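About Menamach

Menamach is a survey and drawing office for narrow-gauge and standard-gauge railway track. We measure existing lines, produce alignment drawings and check finished work against them. Most of our clients are heritage railways, quarry operators and port authorities with private sidings.

The firm was set up by Barry Parsons, a permanent way engineer, and Reece Mottram, a land surveyor. They had worked together on the relaying of the Pruvost sidings and found that the original drawings and the track on the ground differed by up to 300 mm at the turnouts. The first Menamach contract was to redraw that site from new measurements.

We now have 5 survey staff and 2 drawing technicians. All survey staff hold current track safety certificates.

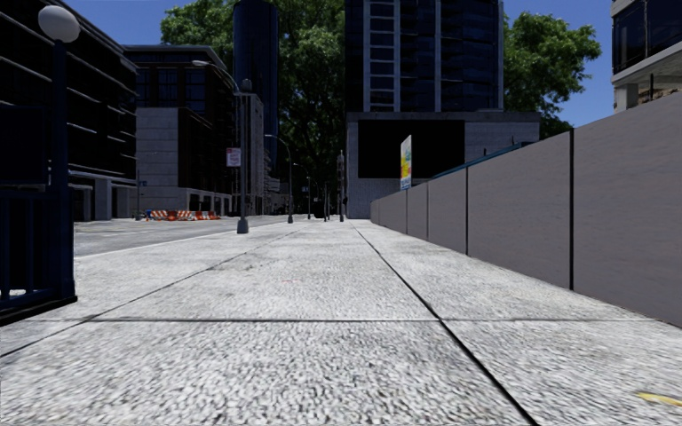
Survey work is carried out with a total station and a manual track gauge. On standard gauge, readings are taken against the nominal 1435 mm and recorded with cant and twist at fixed intervals, which are agreed with the client before the visit. On curves the interval is halved. Versines are measured by hand where the radius is tight or where sighting is poor.

Results are issued as a drawing set and a table of readings. Our own drawing standard, Junau, sets out line types, layer names and the order of columns in the tables. It is supplied free of charge with each job so that later surveys by other firms can be compared with ours.

Tamping, welding and signalling are outside our scope. For ballast sampling we use Pesis, a separate laboratory, and their report is bound in with the drawings.

New enquiries should include a site plan, the gauge, the length of line and any restrictions on access. The survey diary for the following season opens in September.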